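So the February budget is done, and I'm still a bit giddy that we got the second pair of hand-held grippers in! They came to 3020 for the set, and Dinesh Gowda had to talk me down from the Tarnuvetti ones (lovely, but another 900 on top and we'd have had no money left for tables).

What I forgot, of course, was spares. Fingertips wear out far quicker than I'd planned for, and Kunmont only sell them in packs.

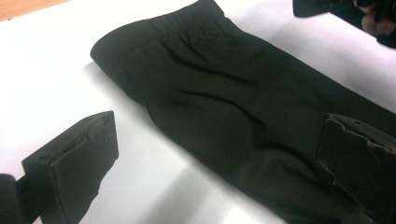 Folding practice, black trousers on the white table.

I've now put 402 aside for tips and tape – should have done that from the start. Next on my list is better lighting, as black fabric on a shiny white top is hard work for any camera. Naidu do a lamp for 100 and I'm very tempted to get two.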